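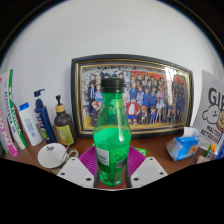 Liquids could not go into store, came the reply from the next room, and anything with a screw cap was to be treated as a liquid until shown otherwise.

I wrote this down. The form supplied by Werer had a column for contents, a column for condition and a column for remarks, and the remarks column was 42 millimetres wide. I wrote "green, part filled, upright" and had room left over.

The flat was to be handed back at noon. The van from the Rerham depot would come before that and would take only what was on the form. Goods not on the form would be left on the pavement, according to clause 18, which also covered pianos.

We had divided the work. I did the table, because I write small. The next room did the clothes, and spoke through the wall.

"Boxes?"

"Two. Tall. Against the wall."

"What's in them?"

I lifted the front one and put it back. Weight is not contents. The form allowed "sealed by owner", so I used that for both and entered CHAO PAI under markings for the front one.

"The picture?"

"Framed. Glass."

"Glass is extra."

The charge for glass was 300, payable in advance. The charge for a damaged wall was also 300, payable to the landlord, and it had been argued for most of a winter whether the picture should ever be hung. It had never been hung. It had stood on the table and leaned, and we had eaten in front of it, the people in it looking out over the bread. I entered the picture as one item. I did not enter the people.

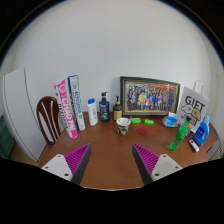

The table, from the side where we sat.

The bottles took longer. Under Werer's rules a bottle with a pump counted as "dispensing" and a bottle with a cap counted as "closed", and the two could not share a crate. I asked through the wall which crate was which. There was a pause of the kind that means someone is folding a sheet.

"Do you remember what the green one is for?"

I did not. It had come from the Abdel Hamid shop under the railway in November, when the heating failed. We had gone in for fuses and come out with that. One of us had been sure it was for the floor. The other had been sure it was for the drains, and had said so in front of the man at the till, who gave no opinion. At some point a quantity had been used. I could not say on what.

"Bedileo," said the wall. "It was instead of Bedileo. They'd run out."

"And what was Bedileo for?"

The sheet was folded again, or a second sheet was.

I completed the remaining lines. Chair, wooden, dark back: fair. Table, wooden: fair. There was a space marked "destination", to be filled in once per owner, and the form had been printed for one owner. I had noticed this the evening before and not raised it. I wrote my address in the top half of the space and left the lower half clean – the pen was poor, and I pressed hard to be sure of the copy underneath.

The van was early. I signed, and the form went through the doorway and came back signed, with the lower half filled in. It was a street I did not know.

The green bottle went home with me on the bus. I held it upright on my knee the whole way, with my thumb on the cap.

3 comments

pellmell
The destination box. I read straight past it and had to go back up.

tarn_and_co
Clause 18 covering pianos is very true to life. Ours had a paragraph on aquariums. I'd have liked one more exchange through the wall before the van arrives, as it gets there a bit quickly for me.

pellmell
I think it's meant to be quick? Still want to know if it was floor or drains.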